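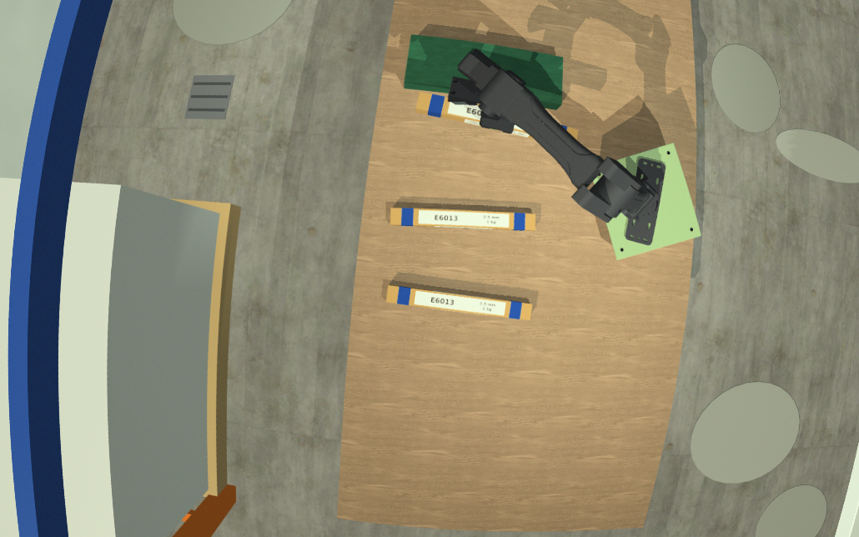

Gripper Trial Checklist: Simulated Bench, Electrode Packages
Revision 3, October
Filled in by: Csenge Virág
Applies to: Flustel two-finger gripper, Parnmont three-finger gripper, both on the same arm model with the Vukčević controller
Status key: OK / OK with comment / REDO / N/A

How to use this sheet

Work through the sections in order for each gripper. Write a comment wherever you hesitated, even if the item passed. The comments are the part I reread most! If you change a parameter halfway, start the section again and put the old value in the comment so we can find our way back.

Section A. Before loading anything

A1. Scene file matches the revision on the shared drive.
OK.

A2. Arm base locked to its plate, plate locked to the table.
OK with comment. In the first revision the plate was free to creep by a hair on each fast stop and I spent a whole afternoon blaming the controller. Check the lock flag by hand. The scene loader does not warn you.

A3. Table friction set to the timber value, package friction set to the cardboard value.
OK with comment. I would love better numbers for cardboard. The ones we have came from a tilt test with a single empty packet, and a packet full of rods must behave differently from an empty one. On my list.

A4. Package mass entered and centre of mass checked.
REDO, then OK. Two packages had inherited the default mass from the old parts bin scene. Corrected to match the third.

A5. Random seed noted.
OK. Seed 735 for the Flustel, same again for the Parnmont so the starting jitter is identical.

Section B. Gripper, closed and idle

B1. Fingers open to full width and shut to zero without chatter.
Flustel: OK. Beautifully quiet, hardly a ripple on the force plot.
Parnmont: OK with comment. A small buzz in the last part of the stroke. Halving the time step cured it but slowed the run.

B2. Collision shapes agree with the visible mesh.
Flustel: OK.
Parnmont: REDO. The third finger had a collision box fatter than the finger itself, so it was "touching" things well before it reached them. Dratico sent a replacement mesh and it is much better.

B3. Force limit set and logged.
OK for both. We run at 18 N for the cardboard. I tried higher on the Flustel out of curiosity and the contact solver got very unhappy.

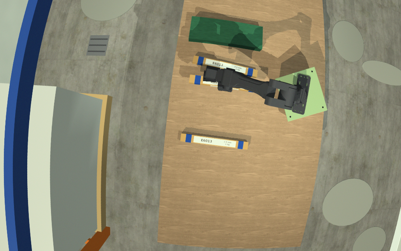
Section C. Approach and hover

C1. Arm reaches hover pose above the target without passing over the base twice.
OK with comment. The planner still likes a scenic route when the target is near the top of the table. Adding one waypoint at the shoulder fixed it in every run.

C2. Gripper axis lines up with the short side of the package.
Flustel: OK. Once the yaw offset was in, it came down square every time. I was properly delighted with this one.
Parnmont: OK with comment. Needs a different offset from the Flustel. Please do not copy the number across, I did and lost an hour.

C3. Clearance to neighbouring packages checked before descent.
OK with comment. See the notes in Section D, which explain why this became its own item.

C4. Hover held steady for the full settling time.
OK. The Vukčević controller is very good at this. I compared it with our older one on the same seed and the old one wandered enough to spoil the descent.

Section D. Close spacing

D1. Target can be gripped with another package beside it.
Flustel: OK with comment.
Parnmont: REDO.

D2. Neighbour does not move during the grip.
Flustel: OK with comment.
Parnmont: REDO.
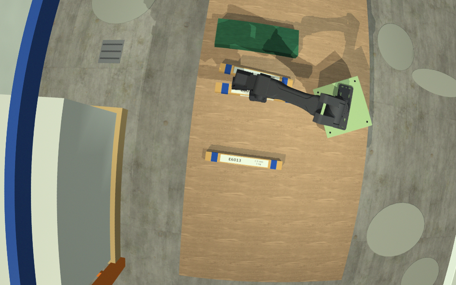

Comments on D1 and D2. Close spacing is where the two grippers really part company, and I think it is the most useful thing we have learned so far. A finger needs somewhere to go on each side of the package, and every bit of extra bulk has to fit in the gap. With two packages lying one just above the other and the black two-finger gripper hovering over both, there is precious little room to get a finger between them, so the descent has to be aimed at one package and held there. The Flustel managed it with its slimmer fingers once I cut the opening width. The Parnmont pushed the neighbour sideways in most runs. I would like to try it again with narrower tips before anyone writes it off, as its hold on a package with open space around it is lovely.

D3. Opening width reduced for close targets and put back afterwards.
OK with comment. Width for close targets is 43 mm. The "put back afterwards" half matters. I forgot it once and the next grip came down on top of the package.

Section E. Top camera

E1. Labels readable from the top camera when the arm is parked.
OK. The E6013 print is clear enough for the text reader.

E2. Labels readable with the gripper at hover.
REDO. The gripper covers the very label we want to read. Proposed change: read all labels first, store the poses, then move. I have a rough version running and it is already more reliable.

E3. Arm shadow does not upset the package detector.
OK with comment. Passed after I raised the fill light. At the old setting the detector sometimes drew its outline around the shadow as well as the package.

E4. Frame count in the log matches the run length.
OK. 1499 frames, none dropped.

Section F. Still open

F1. Narrow tips for the Parnmont. Waiting for Dratico.
F2. Full-packet tilt test for a proper friction value.
F3. Repeat C1 to C4 with packages turned lengthways to the arm.
F4. Try the old controller with the new waypoint, to be fair to it.
F5. Decide whether E2 becomes "labels read before motion" in revision 4. I vote yes.

Signed: Csenge Virág
Second check: pending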